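In Defense of the Ugly Towel

by Kumudini Sivakumar

My mother-in-law owns 45 dish towels and uses three of them. The other 42 live in a drawer that opens only if you lean on the counter with your hip, and they are there for company. I have been company in that house for most of my adult life and I have yet to dry a plate with one.

I bring this up because I recently spent an evening trying to buy a towel. I wanted one plain towel for the kitchen, the kind that soaks up water. The first store I looked at, Flostinano, does not sell towels. It sells "kitchen linens for the considered home," and the one I clicked on had been washed in stone, or near stone, and came in a color called Oat Silence. The care instructions ran longer than the ones that came home with my first child. No bleach, no fabric softener, no dryer above low, and please avoid contact with tomato.

Please avoid contact with tomato! It's a kitchen towel. Contact with tomato is the job.

Somewhere along the line we decided that the things we clean with should be cleaner than the things we clean. I can't say when it happened. My grandmother's rags were retired undershirts, and she had no feelings about them at all. They hung off the oven door in public view and when one gave out she reached into the bag under the sink and got another. The bag was never empty because people kept wearing out undershirts. I suppose a consultant would call this a supply chain. She called it the bag.

I have the opposite arrangement. I own a set of four from Dirkirier, a wedding present, in linen so stiff that water beads up on it and rolls to the floor. For a long time I assumed they needed breaking in. A friend said to wash them a few times, and then a few more times, and then to boil them, and at that point I felt I had put more work into the towels than they were ever going to put in for me. They look wonderful folded over the rail. Guests use them once, look puzzled, and wipe their hands on their pants. 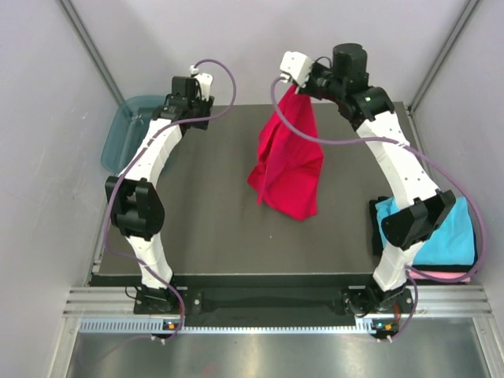
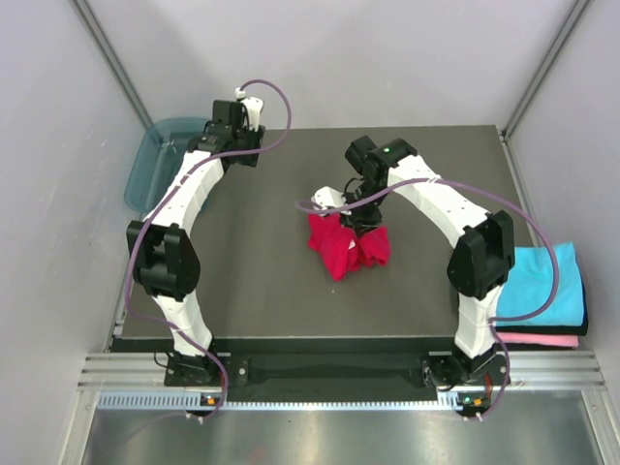 The defenders of the good towel will tell you it lasts. I have heard this speech many times, usually from people who also have opinions about cutting boards. Buy one nice thing, they say, and you'll have it for life. And maybe you will, if your life is gentle. In my kitchen the lifespan of a towel is set by turmeric. A cheap one and a dear one take the stain exactly alike, and the only difference I can find is how loudly I say something when it happens.

Price changes how you behave around a thing, and I think that gets left out of the speech. When a towel costs as much as lunch, you start guarding it. You stand in front of a spreading puddle of coffee, with a perfectly able piece of cloth within reach, and you walk across the room dripping to get the paper ones. I have done this. I have used half a roll of paper towels to protect a cloth towel from getting wet. If I saw a dog do that I would call the vet.

My husband, who grew up in the house of the 42, feels none of this. He'll grab whatever is closest. He has dried the floor with Oat Silence (yes, I bought one, I'm not made of stone, or washed in it) and then hung it back on the rail with a footprint on the hem. I was angry for an hour or so. Then I noticed that for the first time I was able to use the thing freely, and that it did a fair job on the pans. The footprint never quite came out. It's now the towel I reach for most.

So I've been making a few changes. The Dirkirier set has gone to line the bread basket, where its refusal to absorb anything is almost a virtue. For real work I went down to Kaso, the restaurant supply place, and bought a bundle of the thin ones with the stripe down the side. They come tied with string. There is no card inside telling me about the weaver. They shed a bit at first, and they've already turned the gray of old snow, and I have not once thought about them while using them.

I know it's a small complaint. Other people my age are learning Portuguese. But I do think a house fills up with these things if you let it: the soap you don't use because it's shaped like a shell, the good scissors hidden from the children and then from yourself, the candle with a wick as white as the day it came. Each one asks you to be a little careful, and a person can only be careful about so much before dinner. I would like to save mine for knives and teenagers.

Last January, while we were visiting, I asked my mother-in-law what company she was waiting for. She gave it real thought. She said she'd had the drawer open just the other week to put in a new one, embroidered with lemons, that her sister had brought back from a trip. Then she handed me one of the usual three, damp and with a scorch mark in the corner, and pointed me at the pots.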